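Ya-wen Au had rented the unit in Malville for 7 years before she told her father what it cost. He did the sum on the back of a ferry timetable and put the pen down.

"You could have bought a boat," he said.

"I don't want a boat."

Chi-keung Shek, who was married to her aunt and had come along for the lunch, said a boat was a worse idea than a unit. He'd had one at Clasberg. It sank at the mooring in August with his good coat in it.

They ate dumplings at the kitchen bench. The letter from the agent was under the fruit bowl, where she had put it so she wouldn't have to see it. The rent was going up again. She had 2,000 dollars in one account and less in the other, and her shifts at Chung had been cut back to four.
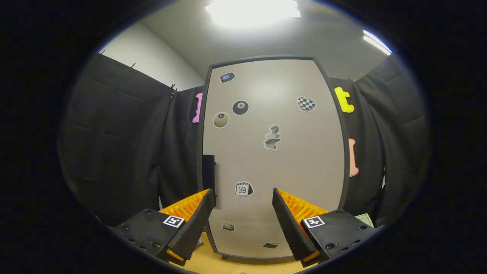

After lunch her father washed up and her uncle dried. She could hear them talking low in the other room, the way they did when they had already decided something. She took the letter out and read it properly. It was dated Apr 14, 2022. It gave her until the end of the lease to sign or go.

"There's the place at Plitach," her father said when he came back in.

"It's got no heating."

"It's got a stove."

"Dad, it's got half a stove."

The place at Plitach had been her grandmother's. It had a tin roof, a lemon tree and a long driveway that washed out every winter. The bus stopped at the bottom of the hill twice a day. Ya-wen had spent her summers there until she was twelve, and all she could bring back now was the smell of the water tank and a neighbour's dog that bit.

Her uncle hung the tea towel on the oven door. "I can fix a stove," he said.

"You couldn't fix a boat."

"A boat's different. A boat's in the water."

Her father laughed, and then she did too – not much, but it was the first time that day. She asked how much the council rates were. He told her 500, and that he'd been paying them anyway.

She walked them down to the car. It was getting dark and the colour had gone out of the hills. Her father wound down his window and held out a key on a bit of green string.

"You don't have to say now," he said.

She put it in her pocket and went back up to number 224 to look for some boxes.

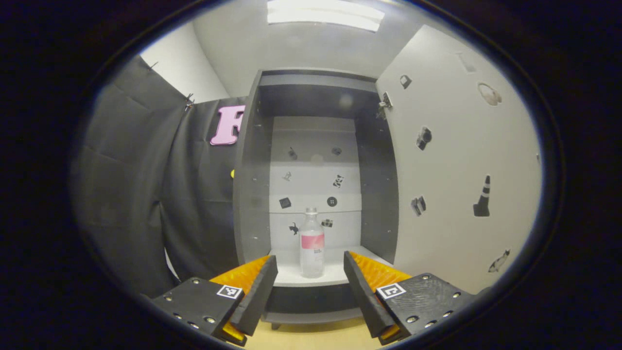 *A clear plastic bottle, upright on a white shelf.*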